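Karamanlidis Course Register – README

Version of Jul 19, 2020. Prepared by Prodromos Kourkoulas, checked by Baldur Kirkegaard.

What is inside

The register lists the evening courses for adults at the Karamanlidis technical college in Cindville. It has 790 rows, one row for each course in each term. The courses belong to 26 departments. The two buildings, Tivamov and Winier, are written in the column "site".

Columns

course_id – number given by the college office
title – as printed in the course booklet
department – short code, see departments.txt
site – Tivamov or Winier
hours – teaching hours, without the exam
places – how many students can be admitted
language – language of teaching

Known problems

In roughly 200 rows the column "hours" is empty. The old booklets gave only the number of weeks, and we did not want to guess. Some titles changed their spelling between terms and we kept both spellings. Courses canceled before June are included if they were printed in the booklet. The codes for evening pharmacy and evening nursing were exchanged in one term – please check the title also.

Names of teachers and students are not in the files.

Use

Free for teaching and research. Please mention the version date. Corrections can be sent to Baldur at the college office.

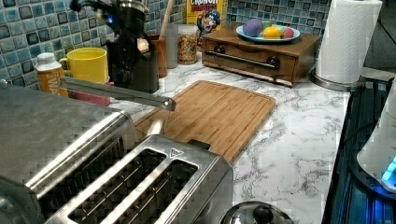
Toaster and cutting board, both pictures.

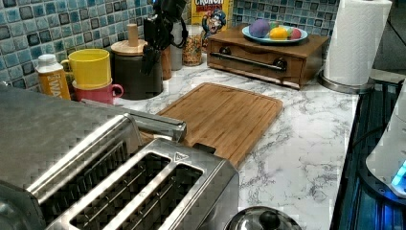 Reading time: 2 min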